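My mum keeps sharing a post about Estamia and hidden numbers. What do I say to her?

Asked in Family & Internet by westow_wanderer

Can anyone tell me where this Estamia thing came from? For those lucky enough to have missed it: Estamia sells curtains and garden furniture online, and there is a post going round saying the product numbers are a secret code. Type the last few digits of a patio set into a map site, it says, and you get a place where something terrible is going on. It never says what. "Do your own research" seems to cover it.

Mum has now sent it to me three times, once at ten to six in the morning. Our town group here in Westow has a thread on it with 1,211 comments, which is more than we managed for the bypass. The clincher, apparently, is a garden bench priced at 4,000 pounds. I agree that's a lot for a bench.

I've tried laughing, which went badly. I've tried links, and she says the people who write the links are in on it. She isn't daft, she did the books for a builder's yard for most of her life. I'd like to be able to have Sunday-type conversations with her again about the neighbours' hedge. Any ideas?

3 replies

drarkel

It's all rubbish put about to keep us from looking at the REAL story, which is parking charges. Wake up.

(Also the bench is teak. Have you seen the price of teak?)

bachmann_owner_oo
Helpful reply, marked by the asker

We had the same with my father-in-law, different shop, same post. I mean very nearly word for word the same, with the name swapped and a sofa where your bench is. Once I'd found the older version I showed it to him without comment and let him read the two side by side. He was cross for an evening, but cross with the post, and that was a nice change.

On the code itself: any string of digits will do something if you put it into enough boxes. I tried it with the catalogue number off a Bachmann goods wagon and got a car park in Belgium. I tried my library card and got the sea. If your mum did books for a living she may enjoy testing this herself, and it will go down far better than a link. Pick the numbers together. Let her choose some off the tins in the cupboard.

The silly price has a dull explanation too, or it did in our case. Some shops put a daft price on a thing they've run out of so that the page stays up and no one orders it. I can't swear that's what Estamia are doing. You could ring and ask, and if your mum makes the call herself she gets to be the one who found out.

Things I'd leave alone: the word "conspiracy", sighing, and replying in the town group. I replied in ours. There were 1,019 people in it at the time and I believe I heard from all of them.

Pick your moment as well. Ours was had in the kitchen with the phones in another room, and it went better than anything I'd typed.

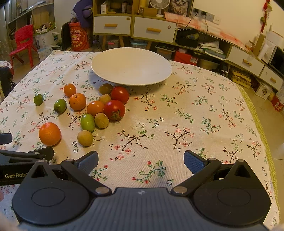

Tomatoes, fruit and the flowery tablecloth.

If she sends it a fourth time, say thanks and ask about the hedge.

teapot_and_toast

Following, as mine has started on the bench as well. I did the report button on the original post and got a message saying it had been looked at and didn't break any rules. Then I reported a spam advert for sunglasses and that's still up, so make of that what you will.

One thing I'd add to the above is to ask her who sent it to her first. Mine had it from a woman at her choir, who had it from her nephew, who said he'd only shared it for a joke. Mum went rather quiet after that. She hasn't sent one since December, though she has asked me twice what I know about 5p coins.

westow_wanderer (asker)

Thank you, will try the tins. She says the hedge is worse.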